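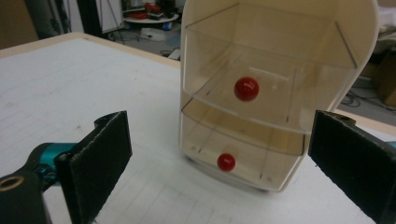

The Drawer We Don't Talk About
By Mircea Moldovan
3 May 2021

Every home I have lived in has had one drawer that gave up. It starts life with a purpose, usually cutlery or tea towels, and within a month it holds a dead torch, a takeaway menu from a place that shut and the key to a bicycle lock last seen attached to somebody else's railings.

My own is in the kitchen, second from the top. In January I decided to empty it, partly out of self-improvement and partly because it would no longer open past the width of a hand. It took most of an afternoon and a fish slice. Out came 38 keys, of which I could match four to a door. I kept the lot, obviously. You don't throw away a key. The moment it lands in the bin, a small locked cupboard will appear in your life and demand it.

Raluca Radu takes a harder line. She has been clearing other people's houses for 19 years under the name Oprea, and she talks about clutter the way a dentist talks about toffee. "People ask me which boxes to buy," she told me. "They want to buy their way to having less. I tell them to go home and fill a bag."

I had, by then, already bought the boxes.

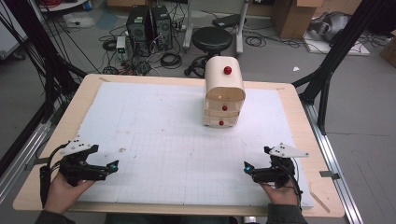

The storage trade understands us far better than we would like. Walk into any branch of Melto and you'll find a whole floor of things for putting things in, laid out so that you pass the pen pots on your way to the baskets and the baskets on your way to the till. Kendeo sells a divider for the inside of its own dividers. I went in for one tray and came out with a set of four, which now live in a cupboard, nested, waiting for me to find them somewhere to go.

Radu's method is dull and free. Tip the drawer out on the bed, so that you can't sleep until you've finished. Put back what you have used since last winter. Anything you have to pick up and turn over while making a small noise of enquiry goes in the bag. She allows one sentimental object per drawer and will not be drawn on what counts as an object. I argued that a tin of buttons was one. She asked how many buttons I had sewn on lately.

So the bag was filled, and it sat in the hall for three weeks, where I took a few bits back out on my way to work. The rest went to the Asard shop on the corner. I had a look round while I was there and bought a rather nice little chest for keeping keys in.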